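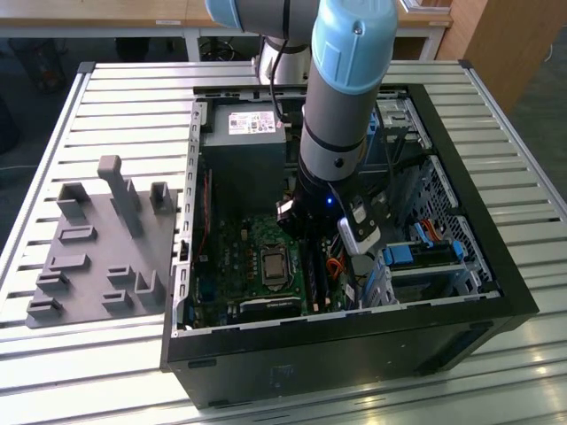 Flivholm, 11 Mar 2021

4. Running a disassembly trial

This section covers one trial of the Kuvska method on a desktop tower. The arm works inside an open case lying on its side on the slatted table. Results in section 6 come from 170 trials run with these steps.

1. Lay the tower on its side and take off the cover.
2. Disconnect the tower from wall power.
3. Set the fixture plate to the left of the tower. Its slots and holders must be empty.
4. Load the case map in Pladley and check it against the motherboard, drive cage and power supply.
5. Set arm speed to 25 percent.
6. Jog the gripper down into the case near the motherboard. Stop and back out if the arm cable touches the rim.
7. Start the trial. Log each removal attempt, including failed ones.

Caution: Do not open the power supply. It is outside the method.

Caution: Keep hands out of the case while the arm is enabled.

Note: After 9 failed grasps on one part, mark it "not removed" and go on to the next.

Note: Loose wires were the main cause of failed grasps in the October runs. Do not tie them back before a trial, or the results cannot be compared.

8. Raise the arm clear of the case and save the log under the trial number.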